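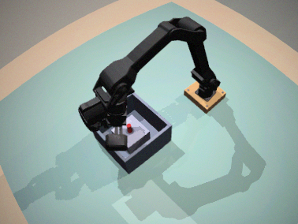
Veerle Van Loon wrote to us after our August newsletter to say that her parish had been sold a breathable lime paint twice, by two different firms, and both times it came off the limestone in sheets before the second winter. She wanted to know why she should believe a third.

Fair question, and we'd rather sell her nothing than sell her another tin of the wrong thing. Most of what gets labelled "heritage limewash" is a masonry paint with some lime in it. Read the data sheet. If it lists an acrylic binder, it doesn't belong on a soft stone church wall, whatever colour the steeple on the label is.

Trornelico Limewash, 15 L tub

Aged lime putty, water, earth pigment. No acrylic, no silicone, no "consolidant". For limestone, soft brick and old lime render, inside or out.

Off-white, stone grey and pale ochre in stock. Other colours mixed to order, no returns.
Price per tub: $188
Two tubs: $299 when ordered together
Long-handled limewash brush: $112

Expect to put on 5 thin coats over dampened stone. If someone tells you two will do, ask what's in their tub. It goes on looking like skim milk and whitens as it cures, so don't judge the colour on the day.

What it won't do

It won't fix rising damp, and we doubt most things sold for that purpose will either. It won't stick to old acrylic, which has to come off first. It won't hold loose stone together. Cement pointing next to soft limestone will go on wrecking the stone behind the wash, and you should deal with that before you spend a dollar here.

We don't publish a lifespan. A sheltered nave wall and a west tower facing the weather have little in common, and the figures we see quoted elsewhere never say which wall they came from.

Listed buildings: get your approval in writing before ordering. "Traditional finish" on a quote means very little to a heritage officer — they will want the ingredients. Ask Ruben Van Hecke on the trade desk for the sheet.

Sample pots available. Try one on an out-of-the-way buttress first.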